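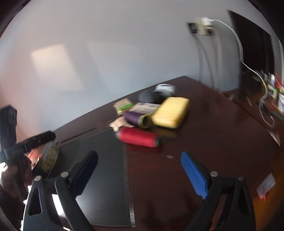
Bivport tenants say the bedroom fan has been noisy since the filters were changed, and they would like it looked at before anything else.

**Extract and supply air check, Zircombe flats, May 29, 2019**

- [x] Outside intake grille clear. *Leaves brushed off, mesh sound.*
- [x] Supply filter seated, arrow pointing the right way. *It was in back to front. Turned round, noise much less.*
- [ ] Extract filter clean. *Grey right through. Replace, do not wash again.*
- [x] Kitchen duct, 105 mm, joints taped. *One joint retaped behind the hob.*
- [ ] Condensate drain runs freely. *Slow. Trap needs taking off.*
- [x] Gap under bedroom door. *Fine, carpet trimmed.*
- [x] CO2 reading, windows shut. *800 in the bedroom, 500 in the hall.*
- [ ] Bathroom fan overrun timer. *Stops with the light. Zeman control box, no spare on the van.*
- [x] Isolator switch marked and within reach.

Cullel unit left running on the middle setting. Tenants asked to keep the trickle vents open overnight. Drain and timer to be done on the same visit, filter to be ordered first.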